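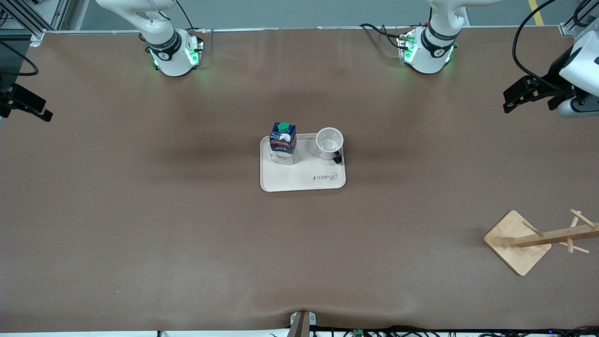
Small libraries should stop throwing out their local books

Writing this fast because the bins go out soon and I'm mad.

The branch library in Rarkthorpe is "refreshing its collection." Fine. Every library weeds. Shelves fill up, tax guides go stale, there are only so many copies of the same thriller a town can use. I've got no quarrel with any of that. My quarrel is with the list. Somebody posted it in March, then took it down, and it's back up now with fewer titles on it and no explanation.

I read the whole thing. 120 titles. Cookbooks, a lot of old travel guides, computer manuals. Then, near the bottom, local history. The church cookbook with the flood diary printed in the back. Two memoirs by mill workers, stapled, typed on a bad typewriter. The Gatchalian Press poetry books, all of them, the whole run.

If you don't know Gatchalian, no shame in it. Tiny outfit. Printed in a garage, 50 copies of each book, sometimes less. Ugly covers. Uneven poems, some of them truly awful. A few so good I have them by heart. There is one about a woman waiting for a bus in sleet that I would put up against anything in the big anthologies, and it has never been in an anthology, and it won't be, and the only copy I've ever held belongs to the library.

The rule they used is simple. Not checked out in so many years, out it goes. The software flags it. They use a program called Drunix, which as far as I can tell makes a ranked report and colors the losers red. The poetry books were red. Of course they were red. Who checks out a stapled poetry book? You stand in the aisle and read it, it takes twenty minutes, you put it back. No scan. As far as the report knows it never happened.
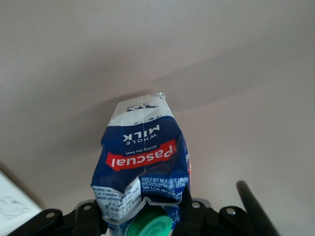
And that's the trouble with letting circulation decide. It measures one kind of use. The kid copying a page for a school project, the old man looking for his brother's name in the mill memoir, me and my bus poem. All zeros.

I've heard the answer to this already. It's been scanned, or it will be, or somebody somewhere has it. Have they? I went looking. I searched for the mill memoirs in the big shared catalogs and found one, in a university library in another state, marked missing. The other one I couldn't find at all. The flood diary, nothing. Scanning is great, I'm for it, but scan first and toss second. Nelever, the county's digital archive, has a nice front page and 55 items on it, mostly postcards. I like postcards. They aren't the flood diary.

The other answer is space. This one I take more seriously. It's a small building and the roof leaks over biography. But go look at how much room this stuff needs. The Gatchalian books are thin as menus. The full run takes up less shelf than one set of the big fantasy series, and I say that as a person who has read the big fantasy series twice. Put them in a box. Put the box in the back office. Tape a list to the lid. Done.

A bestseller thrown out in Rarkthorpe is a bestseller still sitting in a thousand other places. Toss it, sell it for 50 cents, let it go home with somebody. A book about Rarkthorpe thrown out in Rarkthorpe might just be gone. Those are two seperate decisions and they shouldn't be made by the same report.

I don't think the staff are villians. They're short of hours and they were handed a tool and told to use it. I've worked jobs like that. You do the red ones first and you don't stop to read them, you can't, there's a cart waiting. But someone above them picked the rule, and could pick a better one. Anything printed in the county, or written by someone from the county, gets pulled out of the report before it runs. A person opens it. Then decide.

Also - ask people. The notice said "community input welcome" and gave an email address that bounced. Twice, for me. I tried from my work account too. Same. A sign on the front desk would have done more, or a table by the door with the doomed books on it and a pencil. I'd bet that half of us would find something we forgot we cared about.

Some will say a poetry book only one person reads isn't worth keeping. Maybe. I used to think literature worked that way, the good stuff floats up, time sorts it out. I don't anymore. Time doesn't sort anything, people with carts do. Plenty of the writers we now teach in school were down to a few copies at some point, and the copies were in somebody's attic or a back room with a leak, and somebody got lucky. I would like us to not need the luck.

So. If you're in town, go in this week. Check out the red ones. They don't have to be good. Poetry is in the far corner past the magazines, bottom shelf, you'll have to sit on the floor. I took out four, which is the limit, and I'm going back with my sister's card.

Posted September 22, 2020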